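Folding for the Linen Shelf: speaker notes
Wondeldale Household Skills Evening
Speaker: Gobnait Kinsella
5/11/22
4 min read

Before starting: check the lapel mic, put the spare cloths on the side table, hand out the sheet with the fold measurements.

Slide 1. Say hello. The talk is on folding knitted and waffle cloths so they sit flat on a shelf. Nhàn Châu is taking the second half on storage and damp, so keep to time.

Slide 2. Leave both pictures up while people find their seats.

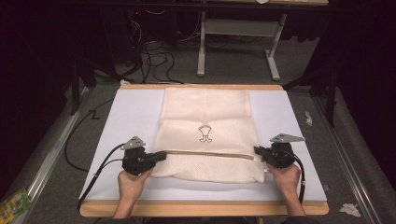
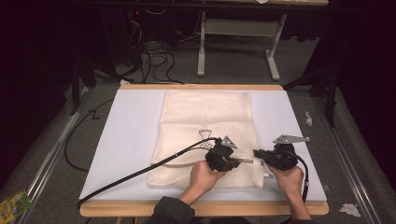
Cream knit cloth on the board, both pictures with a fold line running across it.

Slide 3. Why knits are awkward. A woven sheet keeps a crease where you put it. A knit gives. Pull one corner and the opposite corner moves, and you end up with a shape that has no square edge to work from. Waffle textures are worse, as the ridges catch on each other. Ask who has a cupboard door that won't close. Wait for hands.

Slide 4. The surface. Go back to the pictures if needed. A pale board, a bit of bare space either side of the cloth, nothing soft underneath. On a bed the cloth sinks and you can't see whether the edges line up. At home a kitchen table is fine, or a large tray on the floor if your back allows it. Wipe it first. Crumbs get into a waffle weave and stay there.

Slide 5. The first fold. Lay the cloth lengthwise, running away from you. Smooth from the middle outwards with flat hands. Don't tug. Find the side seams and line those up before you look at the hem - the hem on a cheap knit is often crooked from new and will lead you wrong.

Slide 6. The cross fold. Most people lift from the middle and the sides droop. Hold both ends of the fold line, one on the left and one on the right, and keep the line level as you bring it over. Set it down along its whole length in one go. Demonstrate twice, once facing the room and once side on. If the far edge ruffles, open it and start the fold again. Patting it down doesn't help.

Slide 7. Labels and logos. If there is a small print on the cloth, decide whether you want it on the outside and do it the same way for the whole pile. I keep mine on top, near the middle. Tags go inside the fold. A tag poking out at the corner is what catches when you pull the next cloth from the stack.

Slide 8. Stacking. Fold towards you, closed edge to the front of the shelf. Mention the Tinetti guesthouse, where I did the linen for 19 years. We had 600 towels in one room and you could take any one out without the pile going over. The closed edge did that. Open edges at the front and you get two cloths every time.

If someone asks about folding boards made of card: they work for shirts, less well for thick knits. The cloth slides as you flip the flap. I don't use one.

If someone asks about ironing: no, it flattens the waffle. Shake it out when it comes off the line and fold it the same day.

Slide 9. Practice. One cloth each, five minutes. Walk round. Left-handed people may want to start from the other side and that is fine. Ask them to swap with a neighbour and fold the neighbour's cloth as well, since it will be a different size.

Slide 10. Hand over to Nhàn. Remind people that the cloths go back in the blue crate by the door, folded please, and that the next evening is in April. Switch the mic off before sitting down.

19 shares
2 comments
2287 views

Related
Keeping Damp Out of a Linen Cupboard - Nhàn Châu
Sheets With Elastic Corners: Notes and Handout
What to Do With Odd Pillowcases
Drying Knits Flat in a Small Flat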